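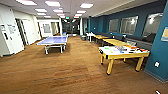 Home Projects Gallery Papers People Contact

Derkik: gallery from the Bulcombe building

Derkik is a method for choosing which camera a robot policy should trust at each moment of a household task. The policy gets a wide view from the head and a close view from the wrist. Most systems feed both in with equal weight the whole time. Derkik learns a single weight between the two and updates it at every step.

We tested it in the Bulcombe building, in the recreation room and the shared kitchen. The training set was 489 episodes across 12 tasks, and the furniture was left where people normally keep it. Maarten Van den Broek wrote the weighting module and ran the kitchen trials.

Close contact

At this distance the head camera adds very little. The finger, the pin and the shiny metal next to it are all within the wrist view, and the parts are black on black apart from a few bright edges. 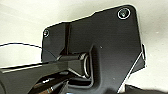
The learned weight moved almost entirely to the wrist camera during the last few centimeters of an approach. We had expected a slower handover. In the logs the change usually takes seven steps, and it starts earlier when the head view has a lot of white surface in it.

Small dark parts gave us the most trouble before we added the weighting. The baseline would stop short, back off, and try again from nearly the same angle. With Derkik the retries dropped, although they did not go away on shiny parts.

Wide views in the kitchen

White cabinets and a white counter, with a stainless steel refrigerator at one end. The sink is full, and there are more cups and bowls along the counter to the left of it.
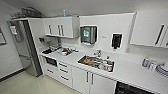

Sink and dishwasher

For the dish tasks, the head camera has to cover the basin and the open dishwasher together. The towel and the stack of white dishes are on the right part of the counter, past the sink.
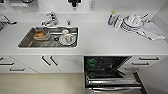

Long tasks are scored by stage: reach, grasp, carry, place. We ran 50 trials for each dish task and counted a stage as complete only when the next one could begin without help. Reach and carry improved the least. Place improved the most, and nearly all of that came from the step where the weight returns to the head camera after a grasp.

That return was missing in our first version. The weight went to the wrist and stayed there, so the policy carried things well and then had no idea where to put them down. Adding a small penalty for staying on one camera fixed most of it. The penalty value is in the appendix of the paper, along with the values we tried that were worse.

Clear plastic and glass are still a problem for both cameras. We plan to look at those next, using the same kitchen.

Last updated: June

Comments (3)

rvdl_88
Is the weight one number for the whole image, or per region?

Maarten Van den Broek
One number per step. We tried per region and it trained slower with no gain on the dish tasks.

tessellate
We see the same early stopping on black hinges with our gripper. Would like to compare logs if you are releasing them.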